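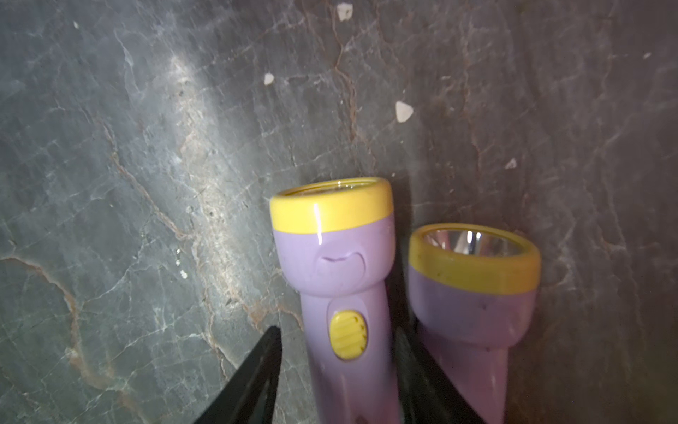 ok so I have been putting together the camping box for the kids and I have Opinions about flashlights now. thread, sorry in advance

first one: purple and yellow is the correct color scheme for a kid's flashlight. I used to buy the sensible black ones and we lost every single one of them in the tent. you can spot that yellow ring from across a campsite

second: get the kind with a slide switch. our old ones had a rubber button on the back and my youngest couldn't push it hard enough, so guess who got woken up to do it. a slide with ridges on it, small thumbs can manage that

third: one each. ONE EACH. do not think they will share. we did 3 nights at Clemmont last summer with a single flashlight between two kids and I still hear the arguing

Noelia asked if matching ones cause fights over whose is whose. yes! so look for the wear – one of ours has little dark specks on the yellow part and smudges on the purple, the other one doesn't look as rough. the kids have already decided which is "the good one"

(the smudges might come off with dish soap, haven't tried. Begoñe swears by baking soda paste for old plastic, if anyone's done that on purple please tell me whether the color survived)

also take the batteries out between trips!! I opened one from the garage shelf in July and it was all white crust in there. straight in the trash

still to go in the box: spare batteries, the bug spray, the card game with 2 cards missing, and the good can opener if Leandro ever gives it back

anyway we leave in the morning and both kids want to sleep with theirs tonight. fine by me – the spares are going in my bag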